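Nitgate bench log: Zilero sorting cell, right arm
Ticket title: Right gripper stops short on handoff, then faults
Status: Closed, watching
Opened: July 2023

Symptom

Handoff between the two arms fails on the long wrapped packages. Left gripper picks from a bin, carries to the middle of the table, right gripper comes in to take it and stops before the fingers reach the wrapper. A few seconds later the right arm throws a position error and both arms hold. The short pieces pass fine, which kept us guessing for most of a day!

First run with the fault: 26 handoffs completed out of 100 tries. We normally drop one or two.

What we tried first

Power cycled both arms. No change.

Re-homed the right arm from the Vutent console. Better for 10 handoffs, then the same stop in the same place. This was the first really useful clue, and I got pretty excited about it — a fault that goes away after homing and creeps back is usually something moving that shouldn't be.

Swapped the left and right gripper fingers. No change, swapped them back.

Rolled back the Kalniņš motion package to the previous build. No change, so we put the current build back on. 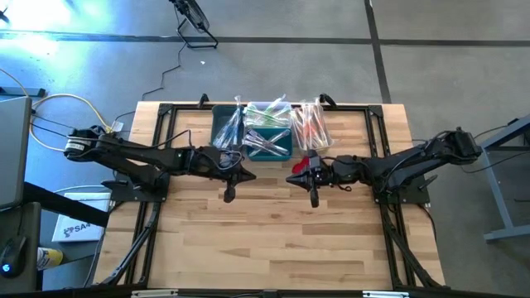 Photo: Nitgate bench team

Both arms sit on their own black mounting plates, one near each side of the table, with a clamp lever on each. The bins stay grouped at the back so the handoff happens over the open middle, and the gap between the grippers there is short. A small shift at either base matters a lot at the fingertips.

Cause

The right clamp was not fully tight. With the arm powered down I could rock the plate by hand, only a hair, but you could feel it. Every long package made the arm reach out farther and pull harder on the base, and the plate crept a little each time. Short pieces never loaded it enough to show up.

The stop itself was the software doing its job. The arm saw that it was not where it should be and quit before it pushed into the other gripper. I love that this part worked so well, and I would not raise that limit to get around a fault like this one.

Fix

1. Hit stop, power down both arms, wait for the joints to settle.
2. Release the right lever, seat the plate flat, close the lever all the way.
3. Same check on the left. It was tight.
4. Power up, home both arms, teach the handoff point again.
5. Run at half speed with hands clear of the table.

Result

100 tries after the fix, no faults, long packages included. What a nice screen to look at!

Still open

Lever check goes on the startup sheet. The position error message still only says "axis deviation" and gives no hint about the base — sent that to Zilero as a request, no answer yet. Reopen this ticket if the right arm stops short again.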